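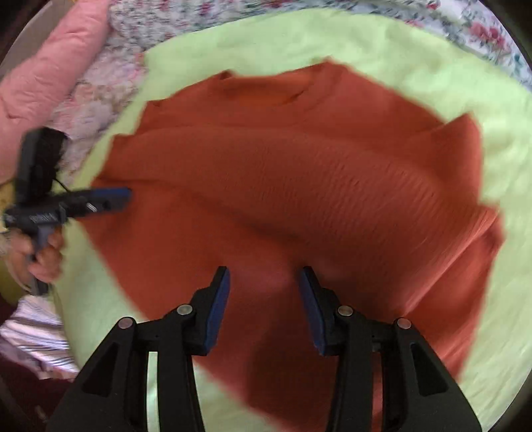
Orange jumper on the green sheet, two hand-held grippers, one fold still to sort out.

Fliluvis: questions I get asked a lot

I'm Brenda Paredes and I look after Fliluvis, the bit of software that sits between our hand-held gripper recordings and the folding policy we train at Grernness. I kept typing the same answers into emails, so now they live on this page. Last tidied up 12/19/18.

What does Fliluvis do, in plain words?

It takes two recordings, one per hand, lines them up in time, works out where each gripper was and how wide its jaws were open, and writes the lot out as one tidy file. The training code reads that file. Fliluvis doesn't train anything itself and it won't drive an arm. If you want the part that drives the arm, that's Neagu, and you should pester Ruan Gumede (he likes being pestered, or says he does).

Why is it always clothes?

Because I asked for clothes! Boxes and mugs are lovely but they stay the shape you left them. A jumper laid flat with one sleeve folded over is a different thing every single time, and the perception side has to cope with creases and ribbed knit and a collar that's nearly the same colour as everything else. If the tool works on knitwear I'm fairly relaxed about the rest.

My left and right recordings don't line up. What have I done?

Probably nothing. The two clocks drift, and on long sessions they drift enough to matter. Run the sync step again with the "slow" option switched on. It compares the motion in both recordings and finds the offset that fits best, and it's much better if you open and shut both jaws together a couple of times at the start. I forget to do this myself, so don't feel bad.

If it still complains, look at the log for error 313. That one means the files come from different sessions and no amount of syncing will help you.

How does it know how wide the jaws are?

From the picture. The pads on the inner faces are blue, the rest of the jaw is black, so we find the blue and measure the gap between the two strips. Petrică Dumitrescu wrote that part in February and it has hardly been touched. It does go wrong on blue fabric, as you'd expect. There's a mask setting that tells it to look only where the jaws can physically be, and you want that on if you're folding jeans.

Do I have to straighten the fisheye pictures first?

Please don't! Fliluvis wants them round and dark at the corners, just as they come. The lens calibration is applied later, inside the tracking step, and if you've already flattened the picture it gets applied twice and your gripper seems to swim about the room. I've had three people send me that exact bug.

Does the bedding matter?

More than I thought it would. Tracking needs things to hold on to, and a busy flowery cover at the side of the bed gives it loads of little corners. A plain sheet gives it next to nothing. So plain under the garment (easier to pick the edges out) and something patterned further off is a nice mix. Vasilică Bogdan disagrees with me and puts printed markers on everything – his tracks are very good, I'll admit, but then the policy has seen markers all its life and sulks when they're gone.

What about motion blur?

A bit is fine. Hands move. The tracker leans on the motion sensor when the picture goes soft, and it only gives up after 13 blurred pictures in a row. You can change that number in the settings but I'd leave it.

How many demonstrations do I need?

Depends what you're folding. For one kind of jumper on one bed, our Istville lot asked for 1000 and I thought that was greedy, then I saw how the policy behaved with fewer and stopped arguing. Start small, train something, watch where it gets stuck, and record more of that.

Can I use it with one gripper?

Yes. Set hands to 1 and the sync step is skipped. The planner in Neagu still expects two columns of poses, so tick "pad missing hand" when you export or it'll fall over with a very unhelpful message. Grigore Olteanu has promised me a better message.

Where do I send bugs?

To the tracker, with the log and the shortest recording that shows the problem. Please not the whole session – my inbox can't take it.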